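Tratgate Outerwear — README

Version 1.2, last edited 4 March 2023

What's in it

Tratgate is a set of written records and stills covering the winter jackets in one household clothing store: what each jacket is made of, how it closes, how it was folded and where it ended up for the warm months. There are 87 garments and 1445 records. A record is one handling of one jacket, such as being laid out, zipped, sleeved in, folded, rolled, bagged or hung.

The set is meant for people who write about clothing care, build wardrobe inventories or want worked-through material on folding bulky things. It grew out of Wirnora, an older list that only had shirts and trousers, and the column names follow Wirnora wherever they could.

Padded jackets make up most of the set. They are awkward to describe because the shape changes every time one is put down. A stand-up collar with snaps rarely sits the same way on both sides, and the front flap can twist upright when the body is spread out. The collar and placket columns were added for that.

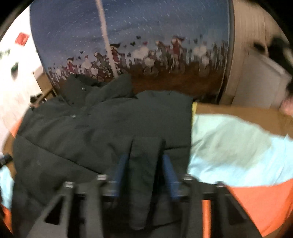
by R. Gill

Files

garments.csv — one line per jacket
handling.csv — one line per record
labels.txt — care label wording, copied as printed
stills/ — JPEG files, in folders by month
CHANGES.txt

Columns in garments.csv

garment_id: a four-digit number, never reused
type: down, synthetic fill, fleece, shell, wool, other
colour: plain colour word, judged by eye in daylight
collar: stand, fold-over, hood, none
closure: zip, snap, zip and snap, button, toggle
placket: yes, no, inner only
hem: plain, elastic, drawcord
print: any lettering on the outside, in capitals if it is in capitals
condition: 1 (worn out) to 5 (like new)
notes: free text

Columns in handling.csv

record_id, garment_id, month, surface, step, result, notes

Surface is one of bed, table, bench, floor or rail. Step is taken from the list in the next section. Result is done, redone or left, and "left" covers any jacket that was put aside before the step was finished. If surface is blank, it wasn't written down at the time. Please don't fill it in from the month folder.

Steps

lay: body spread out
close: zip or snaps done up
sleeves: sleeves brought across the body
fold: body folded in half or thirds
roll: rolled from the hem up
bag: into a cotton or mesh bag
hang: onto a hanger
air: left hanging with the closure open

A full run for a down jacket is lay, close, sleeves, roll, bag. Few go straight through. The collar usually wants a second go, and a drawcord hem should be let out first or it pulls the bottom edge into a bunch. Cord stoppers and pocket pulls go in the notes column with their material if it is known (metal, plastic, unknown). Lettering goes under print exactly as it appears — SINCE 2008 on the lower front of one jacket, in white, is entered that way, with the direction it runs given in the notes. 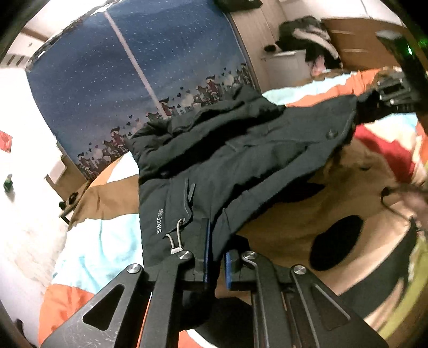 Can a down jacket stay rolled in its bag all summer?

It's better kept loose on a shelf or on a wide hanger, as down that is squashed for months can be slow to fluff up again. Use the small bag for travel.

How the records were made

Handling was done over one autumn and the following September, at home, on whatever surface was free. Bedding was left as it was. Each jacket got at least one lay record, and 76 of them also have a full run to bag or hang. The other 11 are wool coats and stiff shells that don't roll.

Colours gave the most trouble. Charcoal, navy and black look much alike under a ceiling light, and 300 records were checked again by a window. Where the second look disagreed, the second look was kept and the first moved to notes.

Known problems

Two fleece jackets share a care label in labels.txt. One of them is wrong and I don't know which.

"Snap" and "press stud" both turn up in the notes. In the closure column it is always snap.

Condition was scored by one person and drifts. Scores from the September batch run a bit harsher on cuffs.

The Corach folder inside stills/ is a leftover name from sorting. It holds ordinary down jackets and can be treated like any month folder.

Washing

Wash results aren't recorded. A few notes mention a jacket going to the cleaner, and those jackets have a gap in their record numbers until they came back.

Changes

1.2 — added placket and hem columns, fixed four garment types
1.1 — colour check
1.0 — first version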